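One basket for all the sauces

Vaida Rimkutė cooks every evening, and for a long time her sauces lived in three different cupboards. When I visited her in August, she told me that the change began with a smell.

"I opened the lower door and something had leaked," she said. "I took everything out, and I found two jars of the same chili sauce, both open. I was a little ashamed."

Her friend Dulce Robles advised her to buy a basket with dividers. Vaida first wanted a plastic box from Jillen, because it is easy to wash. Dulce did not agree with her. "Plastic slides on the shelf," Dulce told me later by phone. "And wicker you can pull with one hand, even when it is heavy."

They chose a light brown one. Vaida says that the dividers are the whole reason to have it. Tall bottles go in the long parts, and small jars and cans go in the narrow part at the far end.

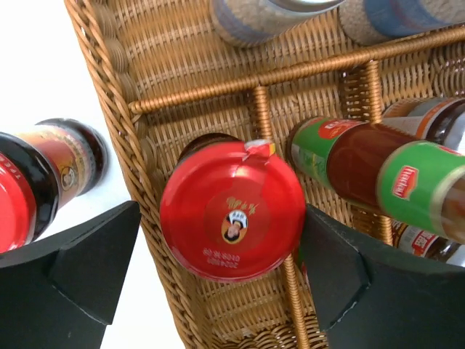
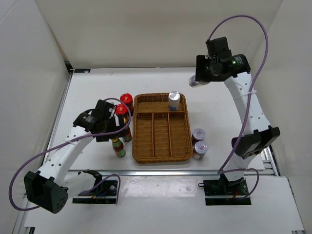 Light brown wicker, with jars and bottles still to be sorted.

Should sauces in a basket stand up or lie down?

Open ones should stand, and only sealed ones may lie on their side. A tall bottle that does not fit under the shelf is better in the door of the fridge.

Vaida learned this rule from her neighbor, Povilas Laur, who worked 18 years in a restaurant kitchen. He also told her to write the opening date on the lid with a marker. "He checks it when he comes for dinner," she said, and laughed. "I think he comes for the noodles, but first he looks at the lids."

I asked her if there was something she would do in a different way. She thought about it for a while.

"I would measure the shelf before the shop, not after. We had to move the shelf up by 6 centimeters, and Povilas had to bring his drill. Also I would put a sheet of paper on the bottom. Wicker has many small holes, and soy sauce finds all of them."

The rice and the flour are still in the old cupboard. She wants to start with them in the fall.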